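Carton Reuse for Small-Item Storage
Thảo Đinh
October
3 comments · 15 shares

2. Method

Used shipping cartons were collected from the Wanside stockroom and sorted by wall type. Only corrugated cartons with all top flaps attached were kept. Each carton was placed on white paper on a wooden table, flaps folded open, and loaded with one item at a time. Item position was recorded after each placement. The log holds 148 entries over 31 sessions.

Flap wear was graded from 0 (no crease) to 3 (torn). Printed cartons were graded on the brown inner face, where creases are easier to see. Cartons graded 3 were recycled.

2.1 Round items

Balls were the hardest items to place, as they roll on a flat base until they meet a wall. The corner was therefore set as the target position. Entries for the blue carton list the ball at the front left corner of the interior. 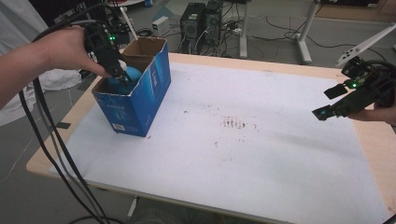 2.2 Flat items

Flat items were stacked against the long wall. No corner target was used.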